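Questions and answers about our signal converters and data loggers

Last updated: 18 Jan 2022

On this page we collected the questions which our customers ask most often before and after ordering. If your question is not here, please write to our Nikholm office with the part number from the side label.

Which input signals can the Vullstead converters accept?

The standard models accept 4–20 mA and 0–10 V. The temperature models accept thermocouple types J, K and T, and also Pt100 sensors with two, three or four wires. You choose the input with the small switches under the front cover. Please switch off the supply before you change them.

Do I need an isolated converter?

If the sensor and the controller are powered from different cabinets, we advise to take the isolated version. A difference between the two grounds can make the reading move slowly or jump when a large motor starts. For a short cable inside one cabinet the non-isolated version is usually enough.

Can I connect a loop powered sensor directly?

Yes. Terminals 3 and 4 give 24 V DC for the sensor. Do not connect a second supply to the same loop. This is the most common reason why units come back to us with a damaged input, and such damage is not covered by the warranty.

My Karkska logger shows "OVER" on one channel. Is it broken?

Probably no. The message appears when the signal is higher than the range you have set. Check first that the channel is set to current and not to voltage, then check the wiring for a short circuit. An open thermocouple gives the same message – in this case the channel returns to normal when the wire is connected again.

How many readings can the logger keep?

It depends on the interval and on the number of active channels. With all 6 channels recording once per minute, the internal memory is enough for 143 days. After this the oldest readings are overwritten, unless you select "Stop when full" in the memory menu.
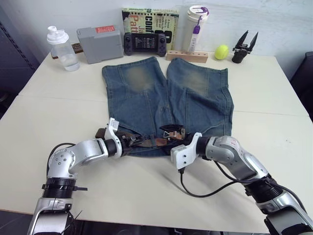
Can I read the logger over a network?

The version with the letter E in the part number has an Ethernet port and supports Modbus TCP. The basic version has only RS-485 with Modbus RTU. It is not possible to add the Ethernet port later, so please think about this before ordering.

Are the units delivered with a calibration certificate?

Every unit is checked at three points of its range and comes with a short test report. A full certificate with serial number can be ordered for an extra charge. It must be ordered together with the unit, otherwise you have to send the unit back to us.

Is the old Baudry indicator still available?

The production ended in November. We still keep spare front panels and terminal blocks, but not complete units. The Vullstead panel indicator fits in the same cutout. The terminals are in a different order, so please use the wiring table in the new manual and do not copy the old connections.

How long is the warranty?

The warranty is 3 years from the invoice date for converters and indicators. For the backup battery in the loggers it is one year.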